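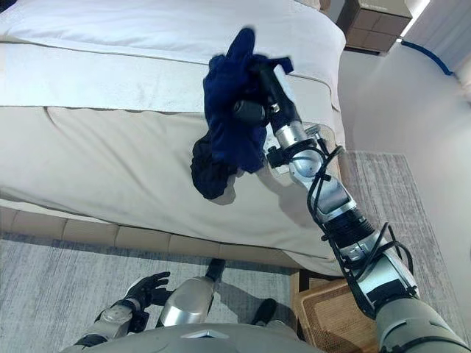 *Navy garment, cream bed cover.*

I think a bed is the best place to sort clothes, and I do not agree with people who forbid it. When I moved to Rurstead, I had a chair for this work. After 3 weeks the chair was full and I could not sit.

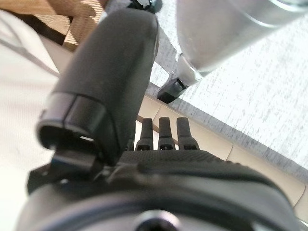 Sorting needs light colors under the clothes. On my old brown blanket I lost black socks every week. Against a pale background, like the one behind the three small fingers, dark things have a clear edge, and my eyes get less tired.

## What about the creases?

My sister says that a made bed should stay made. I respect this, but a cover can be pulled straight again in 5 seconds. A full chair waits until November.

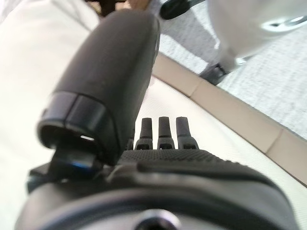 ## My one rule

Nothing stays on the bed at night.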